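# The Checked Shirt

Nipon Wongsuwan had one shirt left to fold and he didn't want to fold it. He had done the others the night before on his bed, and they were in the suitcase with the shoes. The checked one had been in the wash. He brought it over to the room with the big windows on November 28, 2018, in a grocery bag, and put it down on the table.

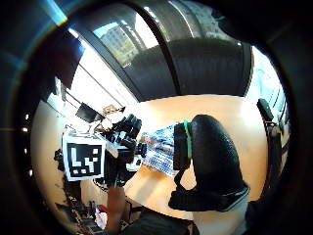
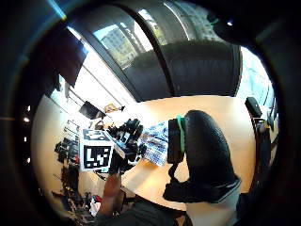
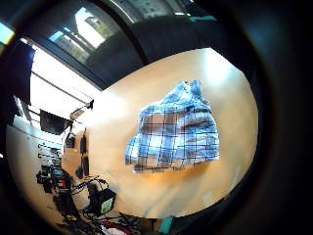

"You could have brought an iron," said Pornthip Sriwong.

"I don't own an iron."

"Then you could have brought it on a hanger."

He said the hangers belonged to the apartment. The landlord had a list, and the hangers were on the list, and so was the bath mat. Pornthip asked if he was taking this seriously and he said he was. He had until noon to give back the key.

The bus to Jusitz left at two. It was a ride of 90 minutes if the bridge was open. He was starting at Sukprasert in the morning, in the parts office, and his cousin had a room for him over a bakery. He had told everyone about the bakery. He thought it made the move sound better than it was.

Pornthip took hold of the shirt by the shoulders and shook it. She had worked at a dry cleaner's called Skernetti when she was in school, and she still folded that way, face down, sleeves in, with the flat of her hand pressing along each crease. She buttoned it first. She did the top button, skipped one, did the next.

"You skipped one," Nipon said.

"You only need every other one. It holds."

"I always do all of them."

"I know. It takes you all day."

He watched her turn it over and square it up. She had small hands and she was quick. When she was done it was a good flat rectangle with the collar standing up, and it looked like something from a store. Then she noticed the cuff. She pulled the left sleeve back out from underneath and held it up toward the window.

"This is coming apart."

"It's been like that."

"Since when?"

"August. I caught it on the gate."

"And you were going to wear it tomorrow."

He had been. It was his best shirt. He had worn it to the interview with the sleeves rolled up two turns so the cuff didn't show, and the man who talked to him, who had a cold, had not looked at his sleeves at all. Nipon told her this and she didn't laugh. She went to her coat and came back with a sewing kit from a hotel, the flat cardboard kind with the threads wound around slots. She had white, black, red, and a beige that was no use for anything.

"Blue would be better," he said.

"I don't have blue. I have white. There's white in it."

She sat down by the window where the light was good. Nipon asked if he could help and she told him to thread the needle. He tried four times, wetting the thread, and then she took it from him and did it in one.

He stood and looked at the building across the way. When he first came to the city he used to watch the windows over there while he ate lunch. There was a man on one of the lower floors who watered his plants with a saucepan. Nipon had never seen him on the street, or if he had, he hadn't known him without the saucepan. He wondered whether to mention it to Pornthip and decided it wasn't much of a story.

"Did you write to your mother?" she said.

"I called her."

"What did she say?"

"She asked if there was a window in the room. And if the bakery would have mice."

"Does it?"

"I haven't seen it yet. There's a window. My cousin says it faces the yard."

Pornthip bit the thread. She had only done half the cuff, but she wanted a new length. She was using it double, which he thought was a lot for a cuff.

"You'll come back for the holidays," she said.

"I'll get five days."

"That isn't what I asked."

"Yes. I'll come back."

She sewed for a while. The radiator under the window knocked twice and stopped. He remembered that he owed her money for the phone bill from the summer, and he got out his wallet and put two bills beside her elbow. She moved them away from the shirt without looking up.

"That's too much," she said.

"It's for the thread."

"The thread was free. It came with the room at the Rutden."

"When were you at the Rutden?"

"My sister's wedding. You were there, Nipon. You gave a speech."

He had given a speech. He had forgotten it was the Rutden because they had all called it the lake place. He had talked too long and told the story about the canoe, and her uncle had started clapping in the middle to make it end. After that Pornthip had danced with him for one song. He'd had on this same shirt, under a borrowed jacket. He looked at it in her lap and tried to work out if she knew that.

"I had that on," he said.

"I know you did. It was tucked in crooked."

She made the knot and cut it close with the little scissors. Then she put two fingers through the cuff and pulled, hard enough that he nearly told her to be careful. It held. The stitches showed a bit on the dark lines of the check and not at all on the white ones.

"Don't roll the sleeves," she said. "If you roll them, it'll pull."

"All right."

"And take the kit. There's plenty of black left."

He said she might need it. She put it in the shirt pocket anyway and began folding again from the start, face down, sleeves in. He asked her to let him do it this time. She moved over. He did the left sleeve the way she had, and then the right, which came out longer for some reason, and he had to go back. When he turned it over the collar was bent under on one side.

"That's fine," Pornthip said.

"It's not as good as yours."

"You're going to take it out tonight and hang it up. It only has to get there."

He put it in the grocery bag. The suitcase was downstairs by the door, and he would have to open it in the hall and get the shirt in on top of the shoes. It was past eleven. He still had to drop off the key, and the landlord would want to look at the bath mat.

Pornthip put on her coat. She asked him what the code was for the street door, so she could let herself back in later if she was the last one up, and he told her 2198. He had used it every day for two years, and he had to press the numbers in the air with one finger to remember the order.

"I can walk you to the bus," she said.

"It's cold."

"I've got a coat on."

He picked up the bag and felt the sewing kit through the side of it, the stiff edge of the cardboard. They went down the stairs, and she held the door while he knelt in the hall and got the suitcase open.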